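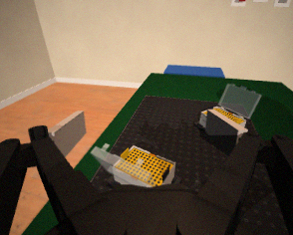
Bench Methods > Liquid handling > Pipette reading low at the bottom of its range

Page 1 of 1

quillon
Posts: 311

I look after the pipettes for a small water testing lab. Our 20 µl single channels are checked by weighing, with deionised water on a Flerby balance, ten shots per volume. At full volume they are all fine. At the lowest setting three of them read low by more than our limit, and they all passed in the spring.

The only change I can find is tips. We moved from the maker's own to Nunden universal ones when the old contract ran out. The box says they fit. They do go on, and they come off with the ejector, but I am not convinced by the seal.

Before I send three pipettes away for service, is there a sensible way of separating a tip fault from a pipette fault?

Studside

Fit old tips to the same pipettes, same person, same afternoon. If the error goes away it was the tips.

quillon
Posts: 311

We have one part box of the old ones left, 60 tips. I would like to know what I am testing before I use them up.

marrow_lane

I would look at evaporation first. Three instruments failing in the same direction at the smallest volume is the usual pattern. The loss per shot is fairly constant for a given vessel and cycle time, so it disappears into the noise at full volume and becomes a real percentage at the bottom. What is the humidity in the room? Is there a lid on the weighing vessel, or water in a trap round it?

quillon
Posts: 311

Room was at 68% on Tuesday according to the wall meter. Open vessel, no trap. We have never used one.

marrow_lane

68% is comfortable, so the room is not helping the loss along much, assuming the meter is right. Wall meters are often several points out. I would still want the blank. Run the full cycle (door open, tip in, no dispense, door shut, wait, read) and write down how much the mass falls each time. Add the mean to your readings.

Studside

With respect, evaporation did not start this year. It was there in the spring when they passed. The tips are what changed.

marrow_lane

Heating is another thing that changes between spring and November. So is the operator, quite often. I am not saying it isn't the tips. I am saying the blank costs ten minutes and the answer is needed either way, as without it the uncertainty figure on the certificate is a guess.

Bohdan Ostapchuk

I did service work on pipettes for a long while, so here is the order I would do it in. Do not adjust anything until the end. People turn the calibration screw to suit a bad tip and then the pipette is wrong with every tip.

1. Leave the pipettes, the water and the tips in the weighing room overnight. If the boxes live in a cold store, the air inside the shaft and the tip warms up after you aspirate and pushes liquid out. Small volumes suffer most.

2. Leak test. Set full volume, fit a tip, draw up water and hold it upright with the end of the tip just under the surface for twenty seconds. Lift it clear and hold it again. A drop forming means a leak at the cone, the seal or the piston. Do this with both kinds of tip. It uses one of your old ones per pipette.

3. Look at the tip cone with a hand lens. A scratch along the length will leak with a hard tip and pass with a soft one. Wipe it with alcohol and let it dry.

4. Run the evaporation blank as already described.
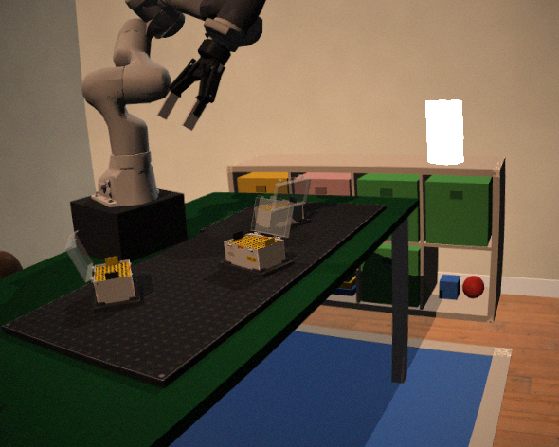 5. Ten shots at the low setting with the new tips, pre-wetting each tip three times. Then ten with the old. Correct both sets for evaporation and for water temperature.

6. Compare the spread as well as the mean. A poor seal normally gives a wide spread. A tight group that is low points to a different cause, such as the air volume in the longer tip or the screw having moved.

quillon
Posts: 311

Thank you. On step 5, our procedure says a fresh tip for every shot. Pre-wet each one?

Bohdan Ostapchuk

For this purpose yes, and do it the same way for both. If your procedure is different for the certificate, follow the procedure for the certificate.

Studside

I disagree with a fresh tip every time for fault finding. You are mixing tip variation into the result. One tip for all ten shots tells you about the pipette.

Bohdan Ostapchuk

And he is asking about the tip. Do both if there are enough.

quillon
Posts: 311

Results. Leak test passed on all three with the old tips. With the Nunden tips two passed and one formed a drop. That one has a scratch on the cone.

Blank loss was larger than I expected but it only covers part of the error. The other two are still low on the new tips, with a tight spread. On the old tips they are inside the limit after correction, though only just.

marrow_lane

So there was something in both. I would write the blank into the procedure permanently.

Studside

Tips, then.

hobday_k

We had the same with a different universal tip. The supplier, Demchenko, swapped it for a shorter one without any argument once we sent the weighings. Worth asking, particularly if you buy in quantity.

quillon
Posts: 311

We have 3000 of them on the shelf, so I will be asking. The scratched one is going for a new cone. I am leaving the screw alone on the other two until I have tried a shorter tip.

marrow_lane

What vessel are you weighing into, by the way? A narrow one would bring that blank down.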